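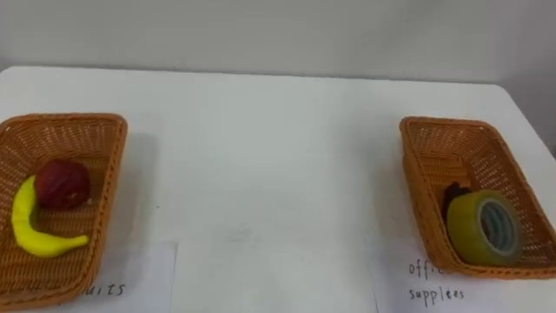 Les deux corbeilles, avec leurs étiquettes écrites à la main

Forum Cuisine et maison > Vie quotidienne > Corbeille à fruits : vous séparez les bananes ou pas ?

mirabelle_du_38
Posté le 14 juil. 2026

Coucou tout le monde ! Bon, je me lance, parce que le débat dure depuis février à la maison et que j'en ai ras le bol. Jusqu'ici on mettait tous les fruits ensemble dans un grand saladier, et je jetais des poires toutes les semaines (des poires !! au prix où elles sont). Mon beau-frère Kieran m'a juré que c'était la faute des bananes, qu'il faut les isoler, et que chez lui une pomme tient facilement 10 jours de plus depuis qu'il fait ça. Moi je n'y crois qu'à moitié — Kieran a aussi juré qu'on pouvait faire repousser un ananas dans la salle de bains.

Bref, je passe à deux corbeilles en osier. Ma question : est-ce que ça sert à quelque chose si elles sont sur la même table, ou est-ce qu'il faut carrément changer de pièce ? Et l'osier, vous en pensez quoi ? J'ai peur que ça marque les fruits mous.

tonton_Gaspard
Salut Mirabelle. Pour les bananes ton beau-frère a raison, elles dégagent de l'éthylène et ça fait mûrir les voisines. Les pommes aussi d'ailleurs, donc si tu mets pommes et poires dans la même corbeille tu n'as réglé que la moitié du problème. Changer de pièce, non, faut pas pousser. Un bon mètre et une fenêtre ouverte de temps en temps, ça suffit.

Pour l'osier, un torchon plié au fond et on n'en parle plus.

lili-chicoree
Ah non, surtout pas de torchon ! Ça garde l'humidité et tu retrouves une clémentine toute verte dessous. L'intérêt de l'osier c'est justement que l'air passe. J'ai les miennes depuis des années, achetées à la brocante d'Urkport, et le seul fruit qui marque c'est la pêche bien mûre (et une pêche bien mûre, ça se mange, ça ne se stocke pas).

tonton_Gaspard
Lili, un torchon SEC. Je le change quand je change les draps, je n'ai jamais eu de moisi. Après chacun sa cuisine, la mienne est plein sud.

padraig.oc
Bonjour, Pádraig Ó Conaill, j'ai tenu un étal de primeur à Rudport avant la retraite. On conseillait toujours la même chose aux clients : ne mélangez pas ce qui est mûr et ce qui ne l'est pas. Le type de fruit compte moins que le stade. Une banane verte ne va pas faire grand mal à vos poires, une banane tigrée oui. Et achetez moins à la fois ! Je sais, c'est pénible à entendre, mais beaucoup de gens remplissent la corbeille parce qu'une corbeille pleine, c'est joli.

mirabelle_du_38
Oh là là, merci pour toutes ces réponses ! Pádraig, je me sens visée, je suis pile la dame qui remplit pour faire joli. Du coup j'essaie : une banane à la fois, et le reste du régime accroché dans le cellier.

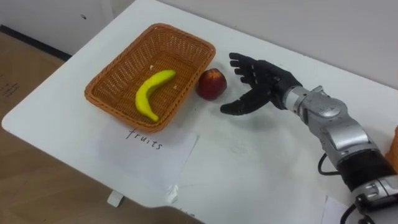 La corbeille des bananes, version minimaliste

lili-chicoree
Très jolie ta corbeille, j'aime bien le bord roulé. Pense à la secouer au-dessus de l'évier de temps en temps, il y a toujours des miettes qui se coincent dans le tressage.

zest_et_pepin
Je vais faire ma rabat-joie mais tout ça pour gagner deux jours sur une poire... Chez moi tout va au frigo sauf les bananes, et basta. Les pommes restent croquantes, je ne jette rien.

padraig.oc
Au frigo les pommes, très bien. Les poires aussi une fois mûres. Mais pitié pas les pêches ni les abricots pas mûrs, ils deviennent farineux et n'ont plus aucun goût.

zest_et_pepin
Je préfère une pêche fade à une pêche à la poubelle, désolée.

tonton_Gaspard
Alors là je ne peux pas laisser passer. Une pêche fade c'est pire que pas de pêche !

mirabelle_du_38
Ne vous disputez pas pour les pêches, je n'en achète même pas, les enfants n'aiment pas la peau. Quelqu'un a essayé le film autour de la queue des bananes ? Kieran vient de m'en parler au téléphone, forcément.

lili-chicoree
Oui, et je n'ai pas vu de différence. Garde ton film pour les restes. Par contre si elles sont trop mûres, épluche-les, coupe en rondelles et zou au congélateur, c'est parfait pour le banana bread.

zest_et_pepin
Là-dessus on est d'accord Lili. Tu mets combien de sucre dans le tien ? Le mien est toujours trop lourd.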